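Solveig Aasen took the room above the hardware store in Kirnton because it was the cheapest one on the card in the post office window. The rent was 70 a week and included the heat. Mr. Garrido, who owned the store, carried her trunk up himself and set it down under the window.

"The last tenant left some things in the closet," he said. "Throw out what you don't want."

She looked that evening. There were two coat hangers, a jar of screws, and a shoebox of letters tied with kitchen string. All of the letters were addressed to Yayra Osei and none of them had been opened.

She put the box back and went to bed.

Her job was at the ferry office, selling tickets to Jolla and back. In December there were few passengers. Most mornings she sold a handful of tickets before nine and then read the paper. Vicente Daza, who worked the ropes, came in to warm his hands on the radiator.

"Who was Yayra Osei?" she asked him.

"The one before you? She mended nets. Then she did the books for Garrido."

"Where did she go?"

"Across," he said, and nodded at the water.

It was a small island. Solveig had been over twice, once to see it and once because she had left her gloves there. She remembered the landing, the school, the chapel with its door painted green, and a row of houses going up the hill.

She thought about the letters more than she wanted to. They were all in one hand, in blue ink, and the oldest postmark was nine years back. The return address was a street in Huenchumán. There was no name with it. Whoever had written them had pressed hard, and she could feel the words through the envelope with her thumb, though she couldn't make them out.

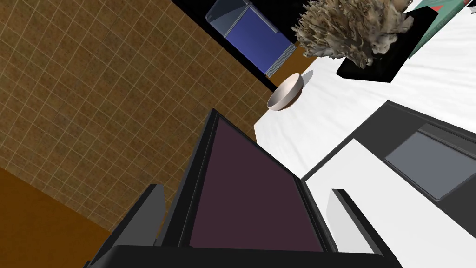 On her next free day she put the shoebox in a shopping bag and took the early boat. Vicente wouldn't let her pay. The crossing was rough and she held the bag on her lap the whole way with both arms around it.

She asked at the school. A woman sweeping the step pointed up the hill to the last house.

Yayra Osei was older than Solveig had pictured. She had flour on her sleeves and she looked at the bag before she looked at Solveig.

"You're in my room," she said.

"Yes. I found these."

"I know what they are. I didn't forget them."

Solveig stood there. The wind was getting in under her coat. After a while Yayra stepped back from the door and told her to come in before the house got cold.

They drank coffee at the kitchen table with the box between them. Yayra asked whether the window still stuck, and whether Garrido still whistled when he did the till. Solveig said yes to both. She said the heat came on at five in the morning and banged in the pipes, and Yayra laughed and said to put a folded towel behind the radiator.

"They're from my sister," Yayra said then. "We had a quarrel over our mother's house. I said I wouldn't read a word from her and I didn't."

"Is she still writing?"

"She doesn't know where I am now. I didn't leave an address."

The last boat was at four. Yayra walked her down as far as the chapel, then stopped and handed her the shopping bag, folded flat. The box was not in it.

In February a letter came to the room above the store, blue ink, the same street in Huenchumán. Solveig turned it over a few times. Then she crossed out her own address, wrote the new one underneath, and gave it to Vicente for the morning boat.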